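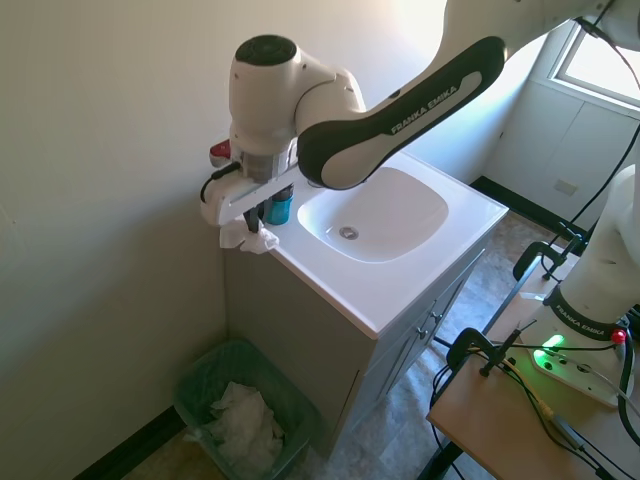 Drita Kovačević 认为，看一个洗手台好不好用，不用看盆，先看台面靠墙的那个角。水、头发、纸屑最后都会跑到那里去，抹布又最不容易够到。她在出发前的邮件里写了这么一段，还让我到了厂里替她多看几眼后角。我照做了，所以这篇里关于台面后沿的内容会比较多，对这个没兴趣的读者可以跳着看。

去的是 Plinano 的开放日，在六月，星期四。Plinano 做浴室柜和洗手台，主要做小尺寸的，卖给公寓、学生宿舍和养老院，零售占得不多。厂区在镇子北边，从火车站坐公交过去，下车后还要沿一条没有人行道的路走一段。厂里在路口竖了牌子，字写得小，和我同车的两个人走过了头又折回来。

上午九点开门，门口登记，发一张贴纸和一张折页。折页正面是路线图，背面是当天的讲解时间。路线分四段：板材车间、台盆和台面车间、装配线、样板间。可以跟着讲解走，也可以自己走，但板材车间必须有人带。我跟了第一场讲解，后面样板间是自己逛的。

板材车间

讲解的人叫 Attila Lengyel，说话很快，机器一响就停下来等，响完了接着从断掉的那个字往下讲。板材车间比我想的安静，开料的机器罩在一个隔间里，隔着玻璃看。板子进来时是整张的，开好以后按柜子的编号码在推车上，每辆推车挂一张单子，单子上有柜体颜色、宽度、门往哪边开。

浴室柜最怕水从板子的切口进去，所以封边这道工序讲得最久。Lengyel 拿了两块样板给大家传着看，一块是柜门，四边都封了；一块是背板，只封了三边，靠墙那边露着。有人问为什么不都封，他说以前是都封的，后来为了让安装师傅在现场可以裁一刀避开水管，改成了三边，随柜子附一卷封边条，要师傅自己贴。又有人问师傅贴不贴，他说有的贴。

这一点我记了下来。家里装过柜子的读者可以去看看水管后面那一块，用手摸一下切口。我回家摸了自己家的，没有贴。

柜体颜色目前常备的有白、浅灰米、深灰和一种偏绿的灰。浅灰米卖得最多，Lengyel 说养老院和公寓都订这个颜色，配白台面，墙刷成什么颜色都过得去。偏绿的那种去年才加，当时车间里正好有一车，在日光灯下看着比折页上印的暗。

台盆和台面车间

这里热，门口的架子上放着瓶装水，可以自己拿。做的是一体式的台盆，盆和台面一次成型，没有接缝。模具排在架子上，大的要两个人用吊钩移。从模具里出来的盆表面发乌，要经过打磨和抛光才亮。抛光是人工的，一个工位一盏灯，灯光斜着打过来，哪里不平一眼就能看出来。

最小的一款宽 64 厘米，也是订单最多的一款。讲解里提到，这个尺寸的难处在于盆和台面抢地方：盆做大了，两边放不下漱口杯和肥皂；盆做小了，洗脸时水会溅到台面上。Plinano 改过几次，现在这一版把盆的四角收圆，下水口往前挪，盆后面留出一条台面，杯子可以放在那里。

下水口往前挪这件事，队伍里有位做水暖的先生不太同意，他说管子在柜子里要多拐一个弯，抽屉就做不了。Lengyel 说对，所以小尺寸的都做成对开门，没有抽屉。两个人就这个问题站在那里谈了一会儿，其他人先往前走了。

台面前沿做得厚，我原来以为是为了好看，听下来主要是为了挡水：前沿比台面略高出一点，肉眼几乎看不出，用手指从里往外推能感觉到。台面上的水会停在沿内，或者流回盆里。后沿有两种做法，一种带一道往上翻的挡水边，一种是平的，直接顶到墙，缝里打胶。

我问了 Drita 关心的问题：后角怎么擦。台面车间的一位女工替 Lengyel 回答了，她说带挡水边的那种，内侧是圆角，用手指裹着布一抹就过去；平的那种全看胶打得怎么样，胶打得宽而平，好擦，胶打成一条凸起来的棱，灰就都积在棱的两边。她还说用纸巾擦后角比用抹布顺手，纸可以捏成一团塞进去。她家里就是这么擦的，擦完把纸扔掉，抹布留着擦盆。

我后来写信把这段原样转给了 Drita，她回信说胶的事她同意，纸巾的事她保留意见。

装配线

装配线不长，走一遍用不了多少时间。柜体在线上拼好，装铰链，挂门，调门缝，再装拉手。拉手有长条的和圆钮的，圆钮的都是金属，小小的，装在门的上部，两扇门各一个，靠近中缝。Plinano 的拉手是从 Skakis 买的，不自己做，铰链从 Lallier 买。墙上贴着一张表，写着哪种拉手配哪种孔距，表的右下角有人用圆珠笔改过一行。

调门缝的工位我看得最久。工人把一片塑料薄片插进两扇门之间，上中下各插一次，哪里紧就拧铰链上的螺丝。动作很快，看了几个柜子我才看明白他拧的是哪一颗。旁边有一个给参观者试手的柜子，门故意调歪了，谁都可以拿螺丝刀上去拧。我试了，越拧越歪，后面排队的一个男孩拧了几下就平了。

成品进纸箱前要擦一遍，柜子里面也擦。擦柜子用的是无纺布，擦台面用的是纸。打包的纸箱上印着一串搬运说明，其中有一条是不许拎着台盆的前沿抬，Lengyel 说退货里头有不少就是这么磕坏的。

从开料到装箱，这条线去年出了 2000 套 64 厘米的柜子，其他尺寸的数字他没有讲。

午饭

午饭在厂里的食堂吃，开放日对外卖票，只收现金。有炖菜和面条两样，我吃的炖菜，咸了一点，面包随便拿。同桌坐着从 Bognár 来的采购，Bognár 管着几栋学生公寓，她来看能不能换掉一批旧的洗手台。她随身带着一把卷尺，饭前已经把样板间里的几个柜子量过一遍，她说折页上写的深度不含门的厚度，走道窄的房间要当心。这一条折页上确实没有注明，我又翻了一遍，只写了“深度”两个字。

食堂旁边的洗手间里装的也是自家产品，用了好些年的样子，台面上有划痕，盆还是白的。水龙头根部有一圈水垢。

样板间

下午看样板间。路线图上把这里叫“日常使用区”，房间按住家的样子布置，和展厅那种摆着干花和香薰的做法不同。洗手台是在用的，台上有杯子有纸，垃圾桶里也有东西。

我在浅灰米柜子的那一间待的时间最长。白台面，长方形的盆，四角是圆的，下水口靠前，和上午在台面车间听到的对得上。柜门上是两个小的金属圆钮。墙是很淡的米色，地上一圈黑色踢脚线，地面是米灰相间的杂色花纹。窗户进来的光很强，台面的厚前沿被照得发亮，上面有什么都看得清楚，这种光线下选台面比在灯下选可靠得多。

台面后面放着一只蓝色的小杯子，杯口是深色的。靠墙的台边搭着一团揉皱的白纸巾，正是上午女工说的那个位置。洗手台旁边的地上有一个半透明的绿色塑料垃圾桶，里面的白纸团快堆到桶口了。我对这只垃圾桶比对柜子还感兴趣，下面多写几句。

浴室里的垃圾桶放在哪里，折页不讲，柜子厂一般也不管。可是小浴室里，洗手台旁边那一小块地方通常只容得下一样东西，放了桶就放不下秤，也放不下脏衣篮。放在柜门打开的那一侧，每次开门都要先挪桶。那一间里的桶放在柜子旁边的地上，往台边丢纸很顺手，弯腰也不用转身。材料是半透明的，满没满不用凑过去看。缺点是里面的东西从外面也看得见，家里来客人的时候有人会介意。我自己家用的是带盖的不锈钢桶，看着干净，纸经常是溢出来顶着盖子我才发觉。

纸团占地方。一张纸巾叠好没多厚，揉成团就大了许多，小桶几天就满。Bognár 的那位采购下午也转到了这里，她说学生公寓里最常见的投诉之一是浴室垃圾桶太小，她们后来规定五升以下的一律不买。我问她买多大的，她说看洗手台旁边剩多宽，所以才带卷尺。

擦台面的问答

三点有一场问答，主题是日常清洁，在样板间外面的走廊里站着听。主讲的是 Covadonga Cabello，厂里做售后的。她讲的内容我按记下来的顺序抄在这里，没有整理。

盆和台面同一种材料，可以用同一种清洁剂，含颗粒的不要用，会把亮面磨乌。磨乌了可以寄一小盒抛光膏，厂里卖，我忘了问价钱。

台面上的水不要留过夜，尤其是水硬的地方。用纸巾还是抹布都可以，关键是擦完后沿和水龙头根部是干的。

柜门下沿每个月用干布擦一次。水顺着门往下流，最后挂在下沿，从外面看不见，要蹲下去用手摸。

金属圆钮松了不要硬拧外面，打开门，从里面紧螺丝。

染发剂沾在台面上，头几分钟里用纸按着吸，不要来回擦，越擦面积越大。有人问过了几分钟怎么办，她说那就寄抛光膏。

蓝色和深色的塑料杯子长期放在台面同一个地方，杯底会留一圈印子，她说那是杯底存的水和牙膏，不是掉色，用醋兑水敷一会儿能去掉。几个人听到这里在点头，看来都有这圈印子。

有一位老人问，手抖，拧不住圆钮怎么办。Cabello 说给养老院的订单一般换成长条拉手，孔距不一样，要在下单时说，柜子到了家再换就要重新打孔。老人说他的已经装好了。她记了他的电话，说会后联系。

问答开始得准时，结束得晚，后面等着参观的一批人已经站到走廊里来了。

价钱和出口处的小店

出口处有个小店，卖样品和有小瑕疵的产品。有几只单卖的台盆，瑕疵的地方用铅笔画了圈，多数在背面或者底下，装上以后看不到。一套 64 厘米的柜子带台盆，柜门颜色和现在的批次有点差别，标价 222 欧元，不含龙头和下水。我看的时候已经贴了“已售”。送货另算，自己拉走的话要带绳子，店里不提供。

我买了一卷封边条，准备回去把水管后面那一块补上。店里的人告诉我要用熨斗，垫一层烘焙纸，温度调到中档。还没有动手，等补完了会在下一篇里写。

同行的 Imke Meinecke 买了一块台面的边角料，打算放在厨房里当锅垫。店员说不建议，这种材料怕热，她说那就当书挡。

几条给要去的人

板材车间要穿包脚的鞋，凉鞋会被拦在外面，门口有套鞋可以借，尺码不全。

讲解只用当地语言和英语，英语场在下午。台面车间噪音大，站前面一点。

样板间的门和柜子都可以打开看，水龙头也通了水。带上自己家浴室的尺寸，量洗手台到门、到马桶、到墙的距离，再量一下打算放垃圾桶的那块地方有多宽。深度要把门的厚度加上去。

回程的公交四点以后班次变少，错过一班要等很久。车站没有棚子，我在路边站着等，把折页又看了一遍，在“深度”那一行后面自己补了几个字。

回来以后我去擦了自己家洗手台的后角，用的是纸巾，捏成一团往角里塞。胶是凸起来的那种，两边都有灰，纸擦下来是灰褐色的。Drita 问要不要重新打胶，我把旧胶的照片发给了她，她说要先全部刮干净，晾一天再打。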